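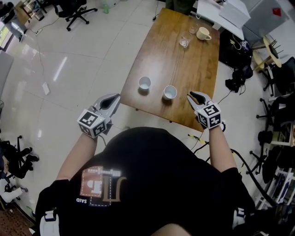
October
By Keegan Waaka
7 comments | 19 shares

The Doolan Street open day promised "the real story of the quarter", told on foot by people who live there. I have been on enough neighbourhood walks to doubt the word real, and I went anyway.

We set off from the old tram stop at ten. Our guide, Filipa Pacheco, moved there three years ago and says "we" when she talks about the mills. She was good on the brickwork and vague on the rents. When a man asked what a two-bedroom flat goes for now, she pointed out a drain cover.

Search this site Go

The leaflet says 505 people worked at the Brerex dye works before it shut. Habibur Matubbar, whose father was one of them, told me it was never half that. He runs the hardware shop on the corner and wasn't on the route. I only met him when I ducked in to get out of the rain.
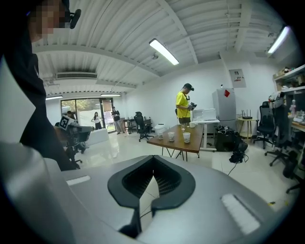 Inside, under the white ceiling.

Most of the houses we were shown had been done up, with grey front doors and a bay tree in a pot. Behind them are the back lanes, where washing still goes across from wall to wall, and we walked past the end of each one without turning in. I asked why. Filipa said the paving was uneven.

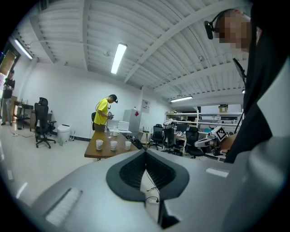 Lunch was at the Enar, a pub turned café where soup comes with a card about the history of soup. Aroha Rakena, who was on the walk with me, grew up two streets over and remembered the place for its fights. She liked the soup.

The afternoon leg took nearly 45 minutes and was mostly the canal. I'd have swapped it for another ten in the hardware shop. The walk is free and runs again in spring. Wear boots, and ask about the rents.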